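Where Does the Pan Go? A Study of Putting Things Away in a Room That Is Mostly Sinks

Student project report, Household Practices module
Submitted 27/03/2025

1. Background

The assignment asked us to choose a room, choose a chore, and watch what happens to the chore when the room does not cooperate. Most of our classmates chose dorm kitchens, where the results could be predicted by smell. We chose the display room at Irnodora, a bathroom fittings supplier that had agreed to let our group use its back half through the end of January, on the condition that we put everything back the way we found it. This turned out to be harder than the project.

Our question was simple. If kitchen things and bathroom furniture share a room, where do people decide the kitchen things belong? The literature we read on tidying assumes that a pan has a home. Ours did not.

2. Method

We held 18 tidying sessions. In each one, two people were given a mix of household items and told to make the room "ready for visitors." We did not define ready, or say who the visitors were. One participant asked if they were nice visitors. We said yes, to keep things consistent.

Items came from a group member's kitchen, a thrift store, and a box labeled Tridau that had been sitting in our department since before any of us enrolled. We kept a log with three columns: what was moved, where it ended up, and what was said about it. The third column filled up fastest and contained the least information.

By the end we had 142 logged placements. We had planned on more, but the first two sessions were lost when the log sheet was tidied away by a participant who took the instructions seriously.

3. What people did

Small items were easy. Bottles went on vanity tops, trays went wherever a tray had already been, and anything soft was folded, including a few things that did not need it.

Cookware caused the trouble. People carried a pan to a sink out of habit, saw that it was a bathroom sink, and carried it away again. We started calling this the Levchenko loop, after the street where our group meets, because we needed a name and had run out of serious ones. In a typical loop the pan went to the sink, to the nearest cabinet, back to the sink, and finally to whatever flat surface was closest when the person lost interest.

Flat surfaces therefore did most of the work. The side table was meant to be part of the furniture and became the kitchen. A vessel basin on a table looks enough like a large bowl that people were happy to park cookware next to it, and once one piece was there, the rest had permission.

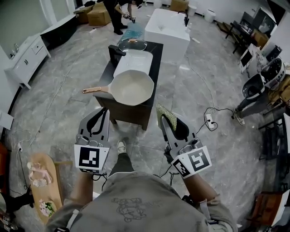 Lids deserve their own paragraph. A lid was put down apart from its pan more often than we expected, and participants rarely went back for it. When we asked about this afterward, the usual answer was that the lid was "with" the pan. Our tape measure had a different view, but we recorded the answer as given.

Floors were the other surprise. Mats stayed down, which is fair, as that is their job. Cardboard boxes were pushed toward a wall and considered dealt with. Cables were stepped over by almost everyone and mentioned by very few. Our draft risk assessment had a whole page on cables and we now think it should have been read aloud.

4. Problems

Our coding scheme, borrowed from an earlier student project called Andska, had categories for kitchen, bathroom and storage. It had none for "left on a table near a sink that is not that kind of sink." We added one in the second week and then had to recode everything before it, which took a full afternoon and most of our goodwill.

We also cannot say how much of this would carry over to a real home. A real home usually has one bathroom sink per bathroom, and the pan has somewhere else to be.

5. Next steps

If another group takes this on, we suggest adding one ordinary kitchen shelf halfway through the sessions and watching whether the side table gets its surface back. We would also suggest laminating the log sheet and tying it to something heavy. The thrift store items are in the department cupboard, second shelf, and the lids are in a separate bag.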